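Part-time studio assistant wanted, Gillness – start asap

Posted 19 September 2022

We need someone for the packing and pouring room, mornings mostly. Small shop, busy fall, the Grendell market orders are already in and we are behind on labels. If you can start right away say so in the first line of your email please.

Who we are: Zundholm. Soap and candles, two rooms over the hardware store on Dumitrescu Street. Been going since May of last year under the current name, before that it was just Yamuna Nair selling out of her garage. Last holiday season we shipped 2,942 orders and would like to do it again with less crying.

What you'd be doing
Weighing oils and fragrance from a recipe card (we train you)
Cutting, trimming, stacking bars on the curing racks
Wrapping, labeling, boxing, more boxing
Post office run, own car not needed, we have a hand cart
Sweeping up at the end. Everyone sweeps, Yamuna too
Answering the odd customer email if you're comfortable with that, not a must
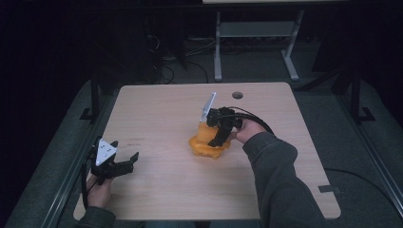
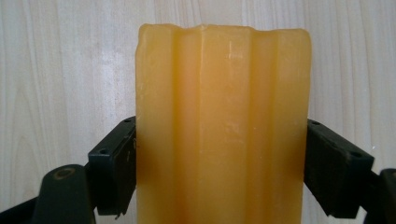
Hours and pay
20 hours a week to start, mornings, likely more from Thanksgiving through the middle of December. Saturdays only for markets and you get asked first. Hourly pay, a bit above what the stores on the street pay, we'll give you the number on the phone before you bother coming in. Paid every two weeks. Staff discount, and you can take home the ugly bars for free. There are always ugly bars.

What we need from you
Steady hands and some patience. On your feet most of the shift
Able to lift a full box of stock up a flight of stairs, no elevator sorry
OK with strong smells all day. Seriously, if perfume gives you a headache this wont work out
Careful around lye. Gloves and goggles are ours, wearing them is on you
Legible handwriting for the batch book
No experience needed. Kitchen or bakery work is a plus – same kind of pace, same kind of cleanup

Allergies: we use almond, coconut and shea. Please tell us up front if any of those are a problem.

We're hiring 2 people, so if you have a friend who also wants mornings, send them along, but each of you write your own email.

How to apply
Email Yamuna Nair with a few lines on what you've done and which mornings you can't do. Resume fine but not required. No cover letters, we don't have time to read them. Or drop a note at the shop before noon, the buzzer sticks so press it hard.

You'll hear back within the week either way. If we like the sound of you we'll have you in for a paid trial morning, bring closed toe shoes and a hair tie if you need one. Long sleeves too.

Not looking for agencies or sales reps. Students welcome if your mornings are realy free, last spring's schedule was a mess and we can't do that again in november.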